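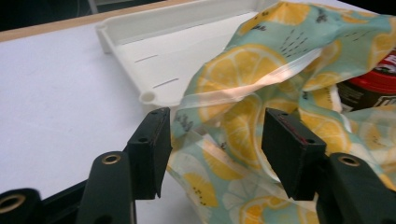 My brother-in-law Gemechu Habte asked me over dinner when he'd be able to buy something that does the kitchen for him. Not the dishwasher, he's got one of those. He meant the rest of it: the cloths, the jars, the tray of odds and ends that needs tidying every single evening. I said I'd write it up, so hello Gemechu, this is for you.

Jars first, as they're the good news. A jar with a lid is a lovely thing for a machine. It's stiff, it's round, it stays the same shape when you squeeze it, and if you grab it slightly wrong you can usually still lift it. I'd trust a decent two-fingered gripper with jars today, as long as they aren't jammed in behind something.

Then there's cloth, and oh dear. Take a crumpled bit of fabric with lemons printed all over it, flopped over the side of a white tray with a red-lidded jar half tucked underneath. You or I would pinch a loose bit and whip it off without looking. A machine has to work out which bit is the edge and which is only a fold, and the print doesn't help one jot (is that the end of the cloth or the end of a lemon?). Pinch too deep and you might take the jar along for the ride. Thin, shiny stuff is worse still, with the light bouncing off one fold and the next layer showing through another.

Folding it afterwards is a whole second job! My friend Kidus Zeleke reckons we'll have that cracked before we've cracked putting things back in the right cupboard, and I think he may be right. Folding has a clear finish. "Away" means something different in every house, and in ours it changes depending on who unloaded the shopping.

So, Gemechu: would I pay 4,000 pounds for a pair of arms that could clear a tray like that nine times out of ten? No — the tenth time is the one with the jar on the floor. Ask me again when it can manage a tea towel in front of me, in my kitchen, with the kettle on and me standing in the way.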